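## Making pickle brine in the Kivi jar 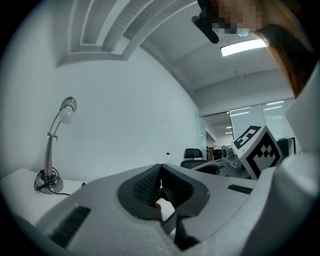 *White marker cube and the two textured black pads.*

I use this brine for cucumbers, but it's great on onions too!

1. Wash the Kivi jar and lid in hot, soapy water and let them air-dry.
2. Heat 16 ounces of water with 8 ounces of white vinegar until it just simmers.
3. Stir in six teaspoons of kosher salt (I like Dollham, the flaky one) and keep going till it's all gone.
4. Pack in your sliced cucumbers and dill, then pour the brine over.

**Caution:** Let the brine cool a bit first. I've cracked a jar this way.

**Note:** These are fridge pickles, so please don't store them in the pantry. I start eating mine after eight hours.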